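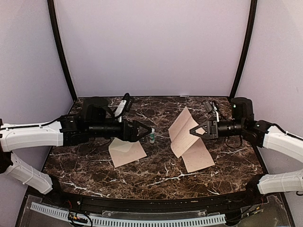
Is it worth relearning a language you last spoke as a kid? For me it has been, mostly for the sake of one aunt and a box of letters.

10 May 2025
by Ettore Zuccaro

Up early. Did my 25 minutes of Finnish before breakfast, reading out loud at the sink. The long vowels are still bad. I can hear that they're wrong, which I couldn't do in the winter.

Aunt Sanna's letters are slow going. I got through one page of the one from the summer she moved, and half of it was about a leaking roof and what the roofer charged. She writes the way she talks on the phone, no commas, and she uses short forms that aren't in my dictionary. "Mä" for "minä" I knew. "Tossa" took me a while. I've started a separate list for those at the back of the notebook.

The word cards are at 396. I threw out the ones I made from the old textbook, all those words for office supplies and train platforms. I don't need "stapler." I need "gutter" and "mildew" and "your cousin never called back."

Lesson with Oona Räsänen at eleven. She made me tell the whole story of my week in the past tense and stopped me only when she couldn't follow, four times. She says my cases are fine when I'm not thinking about them. Then she asked me to explain the rules for the object and I got everything wrong. Homework is a letter to Sanna, one page, by hand, no dictionary until it's done.

Started it after lunch. Got as far as the weather and the dog. I wanted to say that I remember her kitchen, the yellow curtains and the radio, but I didn't know if "remember" takes the form I wanted, so I left a blank and kept going. Walked to the post office for the right stamps. Closed.

Paid for the evening course that starts in September. 80 dollars, and they want you to buy the book on top of that.

Called Mom. Tried two sentences on her and she answered in English.

Soup for supper. Bed.

Comments

marjut_k: "Muistaa" with the kitchen as object, so "muistan keittiösi." Fill in your blank!

Dale P.: My grandmother's letters are in Norwegian and I've never opened most of them. Which dictionary do you use?

weken: Did the post office have the stamps in the end?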